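Ticket 438: Handheld gripper comparison, intermittent width readings on left unit
Queue: Manipulation Equipment Support
Status: Open, waiting on requester
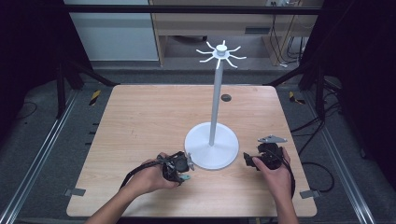 Figure 1. Both handheld grippers at the base of the mug stand, bench station.

Submitted by: Yoga Tarigan
Project: Medina
Priority: Normal

Summary
The Medina project is comparing two sets of finger pads, designated Flemamau and Jirnurine, for use on the handheld grippers. During the comparison, the left gripper stops reporting jaw width for short periods. The right gripper does not show the fault. The requester asks Support to determine whether the cause lies in the gripper, the cable or the Colletti controller before further trials are recorded.

Test procedure in use
The operator holds one gripper in each hand and approaches the round base of the white mug stand from both sides. The jaws are closed on the rim, the stand is moved a short distance across the table, and the jaws are opened. The stand carries no mugs in this part of the comparison. Each pad set is scheduled for 40 trials.

Description of fault
The reported width holds at its last value while the jaws continue to move. It then jumps to the correct value without any action by the operator. The controller log records the event as "width stale, channel 2." No corresponding entry appears for channel 1. Camera recording continues normally throughout.

The fault was first noticed on Monday with the Flemamau pads installed. It was initially attributed to the pads, as they are thicker at the tip and the closed position had not been calibrated again after the change. Calibration was repeated and the fault remained.

Work log

Entry 1, Support
Requester was asked to confirm the firmware build on both grippers. Both report build 239. The controller was restarted with both units connected. The fault returned in the first set of trials.

Entry 2, Y. Tarigan
The Jirnurine pads were installed on the left gripper and calibrated. The fault was seen again, at a similar rate. I no longer consider the pads to be involved. I would prefer to keep the results already collected for the right gripper, if Support has no objection.

Entry 3, Support
No objection. Results from the right gripper may be kept. Results from the left gripper should be marked as provisional in the project sheet -- please do not delete them, as the timestamps are needed for the log review.

Requester was instructed to exchange the two cables at the controller end only, leaving the gripper ends connected, and to run ten trials.

Entry 4, Y. Tarigan
Completed. With the cables exchanged at the controller, the stale width message moved to channel 1. The left gripper is still the unit affected.

Entry 5, Support
This result clears the controller input. The remaining candidates are the left cable and the left gripper. Review of the log shows that the dropouts occur mainly during the approach, when the left arm is extended and the cable is drawn across the table. Very few occur while the gripper is held still. A worn conductor or a loose connector at the back of the gripper would be consistent with this pattern, although an internal fault has not been excluded.

Entry 6, Support
A replacement cable has been set aside at the equipment counter. Requested actions:

1. Shut down the controller before disconnecting either gripper.
2. Fit the replacement cable to the left gripper. Leave the right gripper unchanged.
3. Restore the original channel order at the controller.
4. Run the full set of 40 trials with the Jirnurine pads and attach the log to this ticket.
5. If the fault returns, stop the session and bring in the left gripper with its original cable.

Entry 7, Y. Tarigan
Cable collected. The station is booked by another group until 3 p.m., and the trials will be run after that. One further question: the Flemamau pads give a different zero position each time they are refitted. Should this be reported here or under a separate ticket?

Entry 8, Support
Please open a separate ticket for the zero position and refer to 438 in the first line. Include the calibration file from each refit. This ticket will remain open until the replacement cable log has been received and reviewed.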